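**Procurement planning: hand-held grippers for the next collection period**

**ninolico_ops** wrote:

The current budget line allows for 2 additional pairs of hand-held grippers. Two suppliers, Hevaneo and Viltia, have submitted quotations. Hevaneo asks 159 per set of replacement fingers and Viltia asks 83. Comments are requested before the order is placed in June.

**dvoracek_d** wrote:

I recommend Viltia. Fingers are a consumable item, and the difference in price would cover spare mounting screws and a second charger for each site.

**nzioka_stores** wrote:

I must disagree. The lower price excludes shipping, and Viltia does not commit to a delivery date. A home site that is waiting for parts still has to be paid for.

> The lower price excludes shipping

**dvoracek_d** wrote:

Noted. Shipping can be combined if all sites order together. I would also ask that the plan be based on household work - cloth on a bed, mostly - and not on bench trials, as the budget form assumes.
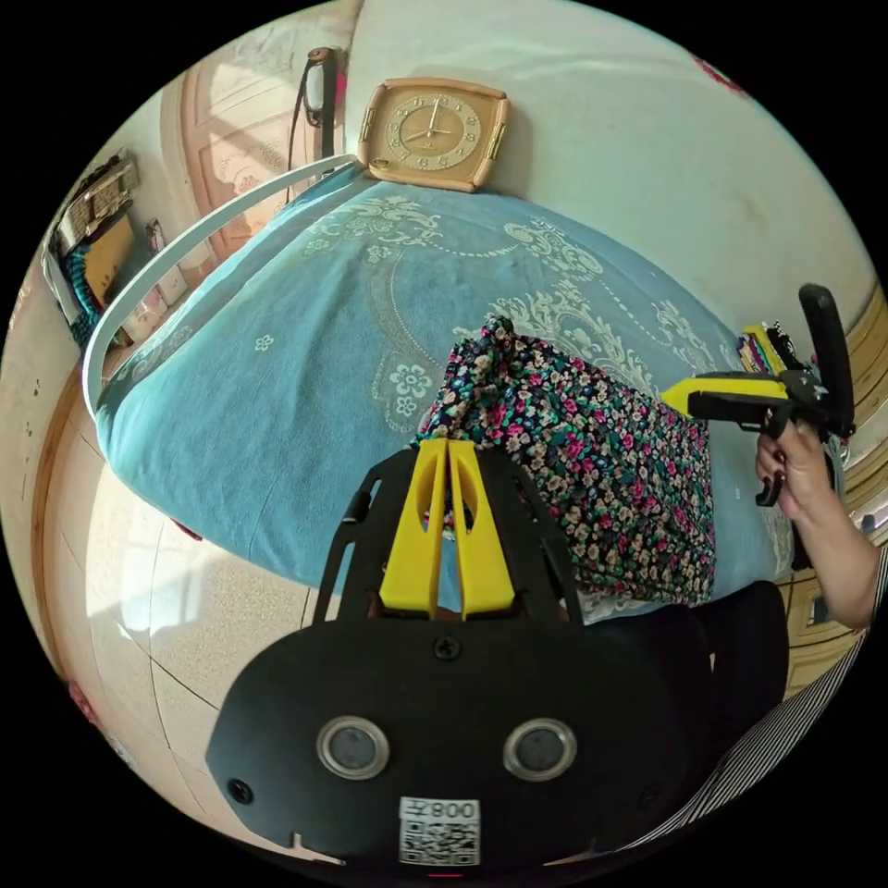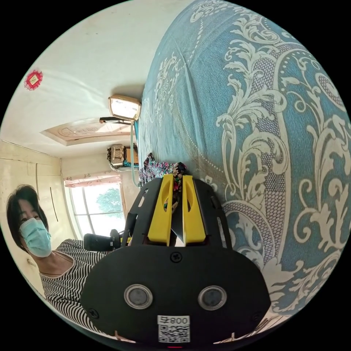
Bedroom work with the yellow fingers, floral cloth on a blue and white cover.

**hevaneo_user** wrote:

For cloth work I would place the money in fingers first and complete units second. Our site ordered the reverse last year and had to request a supplement. Please also ask both suppliers whether the fingers can be bought singly.

**ninolico_ops** wrote:

The question will be put to both. The order remains open until the replies are received.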